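4.2 Trying the Karisness hand-held kit

I'll admit I went into this part of the study a little grumpy. We'd already burned most of November on a teleoperation setup that my co-author, Mohit Sachdeva, still has nightmares about, and the Karisness kit sounded too simple to be worth a section. You hold a gripper in each hand, you do the task yourself, and the recordings go to Dodis, the training package it ships with. So we unpacked it and gave it the meanest thing in our parts drawer, a small metal chain (rigid blocks are easy, and everybody reports rigid blocks!).

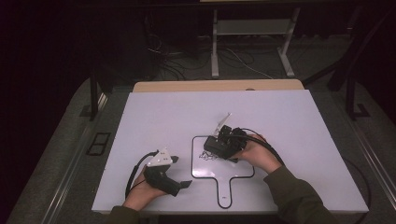
6 min read

Figure 3. Chain task with the two hand-held grippers, over the paddle-shaped tray on the white board.

We recorded 396 demonstrations of the chain task and kept 264 of them after screening. Most of what we threw out was my own early work, when I kept squeezing too soon and grabbing nothing. Mohit got the hang of it much faster — he'd want me to put that in print.

Now for the gripes. Each gripper has its own cable, and I spent more time than I'd like minding where mine went. The boxy body also hides small objects from you at certain wrist angles, so I ended up leaning sideways a lot. The Ríos kit we cover in Section 4.3 is slimmer, but we only got 149 usable demonstrations out of it in the same number of sessions, and I know which one I'd pick up again for chains. Training settings for both kits are in Appendix B.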